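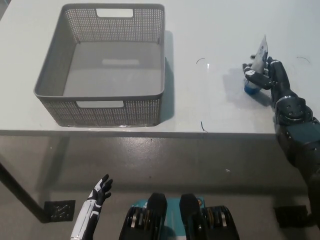 Gray storage basket with perforated sides and two handle cutouts.

Goodall Fine Art Prints
Torix Landscape Series: Rorkidine Valley, Autumn

Item type: Archival pigment print on cotton paper
Photographer: Hipólito Olivares
Edition: 46 signed prints
Availability: In stock, unframed. Framed orders by request.

Product Overview

The Rorkidine Valley print is part of the Torix Landscape Series, a continuing collection of color photographs made in the high country above Dalport. Mr. Olivares exposed the negative in October, shortly after sunrise, from the old wagon road cut in 1868. The picture takes in the aspen stands on the lower slopes, the river bend, and the first snow on the north ridge.

Each print is made to order in the Goodall workroom under the supervision of Catalina Durán, and is checked against a proof approved by the photographer. Small differences in tone may be seen between a print and its appearance on a computer screen. Such differences are not considered a defect.

Paper and Inks

The paper is a heavy, matte cotton sheet without optical brighteners. Pigment inks are used throughout. A white border is left on all sides for matting, and the edition number and signature appear in pencil in the lower border.

Framing

Three moldings are offered: black, walnut, and natural maple. All framed prints are supplied with an acid-free mat and UV-filtering acrylic. Glass is not available for shipped orders. Customers who wish to use their own framer should order the print unframed. It will be sent flat between rigid boards.

Care

Prints should be hung away from direct sunlight and sources of damp. The surface of an unframed print should not be touched. Acrylic may be cleaned with a soft cloth and a cleaner made for the purpose. Ammonia-based products should not be used.

Ordering and Returns

Orders are normally completed within 3 weeks. Unframed prints may be returned in their original packing within one month of delivery. Framed prints are made to the customer's order and may be returned only if damaged in transit. Questions about trade and institutional purchases should be directed to Genalyn Lumbao, Print Sales.

Related Items

Torix Landscape Series: Dalport Flats, Winter
Torix Landscape Series: North Ridge at Dusk
Torix Landscape Series: boxed note cards, assorted

Page last revised 27 October 2018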